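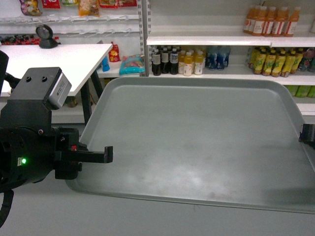

Das Warentablett ist ein flacher, meist rechteckiger Behälter mit umlaufendem Rand, der im Einzelhandel zum Tragen, Vorsortieren und Auslegen kleinteiliger Ware dient. Es zählt zu den Hilfsmitteln der Regalpflege und wird in der Fachliteratur von der Stapelkiste und vom Servierbrett unterschieden. Verbreitet sind Ausführungen aus Kunststoff mit erhöhtem, gerundetem Rand und weich ausgeformten Ecken. Der glatte Boden lässt sich leicht abwischen, zeigt im Gebrauch jedoch helle Schlieren und Scheuerspuren, wie sie auch auf dem hellgrauen Tablett vor einem Regal mit Snacktüten und Saftflaschen zu erkennen sind. Die Gebrauchsfähigkeit wird davon nicht berührt.

Bauform und Maße

Größe und Randhöhe richten sich nach der Tiefe des Regalbodens. Das Tablett soll vollständig aufliegen und darf nicht über die Vorderkante hinausragen. Das Modell Prindenine des Herstellers Somboon misst in der Tiefe 35 Zentimeter und wiegt leer 284 Gramm. Ein niedriger Rand erleichtert die Entnahme, bietet stehenden Flaschen allerdings wenig Halt. Diese werden daher in der Regel unmittelbar auf den Regalboden gestellt, während Beutel und Riegel auf dem Tablett verbleiben können. 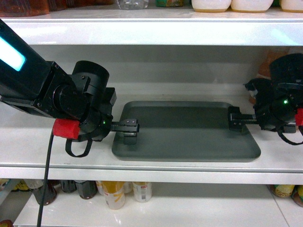
Shufen Deng

Verwendung im Regal

Beim Einsetzen wird das Tablett an beiden Schmalseiten gefasst und mit der Längsseite parallel zur Vorderkante abgesetzt. Zwischen Rand und Regalkante bleibt üblicherweise ein schmaler Streifen frei. Auf mittleren Böden ist die lichte Höhe zum nächsten Fachboden zu beachten, insbesondere bei aufrecht stehender Ware. Die benachbarte Ware soll ohne Verschieben des Tabletts zugänglich bleiben, weshalb zu Getränkeflaschen ein seitlicher Abstand einzuhalten ist. Leere Tabletts werden entweder neu bestückt oder 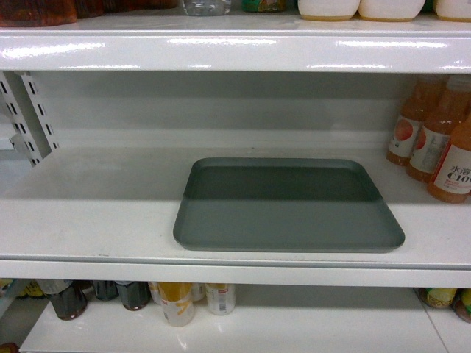
aus dem Regal genommen und im Lager gestapelt. Dunkle Farbtöne gelten auf weißen Böden als vorteilhaft, da sich die Umrisse deutlich abheben und Lücken im Bestand rasch auffallen.

Reinigung und Bestandsführung

Zur Reinigung genügen ein feuchtes Tuch und ein mildes Spülmittel. Scheuermittel greifen die Oberfläche an und sind zu vermeiden. Die Handelskette Tisa führte für ihre Filialen in Stosstead einen Bestand von 2.150 Tabletts, von denen bei der Durchsicht im September 130 wegen gebrochener Ränder ausgesondert wurden.

Siehe auch: Fachboden, Lochwand, Regalpflege, Warenpräsentation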